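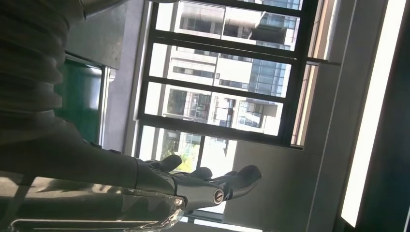 View through one of the large windows at the Birkitz building in Hamside, with the pale apartment-style facade and the taller glass one outside. Photo: Kinga Vörös

Birkitz building keeps its big windows

By Kinga Vörös
18 Mar 2019

The large windows on the upper floors of the Birkitz building in Hamside will stay where they are. The owner of the building, Heinonen, informed the tenants in a letter that the earlier plan to replace them with smaller openings is withdrawn. The dark metal frames will be repaired and painted again, and only the glass which is damaged will be changed.

The decision finishes a discussion that has continued since last August, when the first drawings were shown to the tenants in the entrance hall. In those drawings the wall under the windows was made higher, so that a row of radiators could stand there. Many of the people who work in the building did not like the idea. They wrote in their answers that the daylight was the main reason why they had rented a place on these floors, and that the view to the neighboring buildings gives the rooms a feeling of being in the middle of the city.

Heinonen says in the letter that it has read all the answers. The company had two worries about the old windows, the heat which is lost in winter and the strong sun in the afternoon. A new calculation made by the engineering office Dramberg shows that better seals in the frames and a clear film on the inside of the glass will solve a large part of both. The cost is also lower than it was for the first plan, although the letter does not give the sum.

The work will start on the 10th floor and go down one floor at a time, to the 9th and then further. Each floor is expected to need 10 working days. During this time the tenants must keep a distance of 2 meters free in front of the windows, so that the workers can reach the frames from inside. Desks, shelves and other equipment which stand closer have to be moved before the work begins. Those who can't move heavy things by themselves may ask for help at the reception desk on the ground floor.

The tenants are also asked to take down blinds and curtains. The old roller blinds that belong to the building will not come back, as many of them have broken cords. New ones will be ordered in light gray, and it is allowed to keep a room without any blinds if all its users agree.

There will be some noise when the old paint is removed from the metal. Heinonen promises that this part will be done only before 9 in the morning. The smell of the new paint should be gone after one night, but the letter recommends to air the rooms well, and the windows which open must not be locked until the paint is dry. The same dark color will be used again, because the city wants the street side of the building to look as before.

The windows have been a subject of talk in the building also for another reason. In the tenants' newsletter there was a small collection of pictures taken through them at different times of the day, and several readers sent their own. Some wrote that they know the facades outside better than their own house, with all the balconies and the glass which changes with the sky. The newsletter will continue with the series while the work is going on, and pictures can be left at the reception.

The stairwell windows are not included in this work. They are newer, and according to Heinonen they are in good condition. A question about the broken handle on the landing between the two top floors was sent to the company earlier, and it has answered that the handle is ordered.

A timetable for all floors hangs next to the elevators. Questions about the work can be given to the reception in writing, and the answers will be put on the same board.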